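Episode count, end of February

We closed the month at 3,164 simulated episodes, nearly 70 of them thrown out on review. Most of the rejects came from one bug in the reset script, which Haruto Hirano fixed on Friday.

The current batch is tabletop sorting with both arms loaded. Hsiu-ying Shek wants more variety in how thin objects lie before the policy sees another training run. I kept the two gray rulers and the pencil in the layout and turned each to a different angle. Three more layouts go in next, then Greltthorpe gets the set.
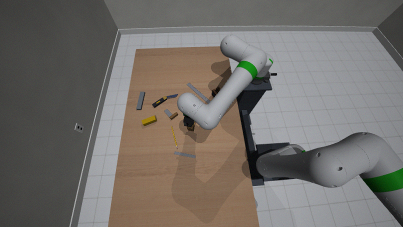
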